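Getting more life out of your knits

I wrecked a beautiful jumper in my first winter in Mudgway – straight into a hot wash with the towels, and it came out fit for a teddy bear. My neighbour Nasrin Najafi took pity on me and taught me most of what follows, so any good advice is hers and the bad habits are my own.

Wash knits less than you think you need to. A night over the back of a chair near an open window gets rid of most smells, and a dab of wool wash on a damp cloth will see to a splash of gravy. When you do wash, use cool water and turn everything inside out first. Fuzz builds up on ribbed bits and anywhere your arms rub, so lay the piece on a table, smooth it with your palm and go over it gently with a fabric comb (I never got on with the electric shavers, they ate a hole in my favourite cardigan!).

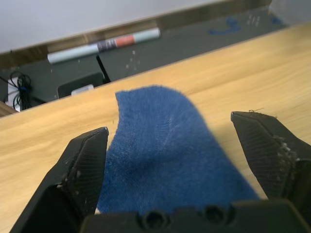 Blue ribbed or knitted fabric on the table, a bit fuzzy along the edge.

Drying is where I used to go wrong. Roll the wet knit up in a towel, kneel on it, then dry it flat in the shade. Don't wring it, ever, and keep it off the heater no matter how much of a hurry you're in.

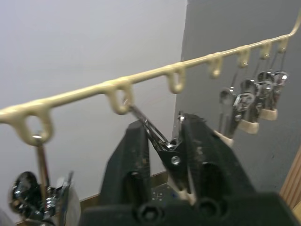
Socks, undies and hankies are another matter and can hang wherever you've got room. I like to do mine under the back verandah in July, when the sun barely gets over the fence. A rail with loops along its underside, and metal clips hanging from them, is great for small stuff – clip socks by the toe in pairs and you won't be hunting for the other one later. Give the clips a wipe now and then too, as a rusty one will mark a white hanky for good.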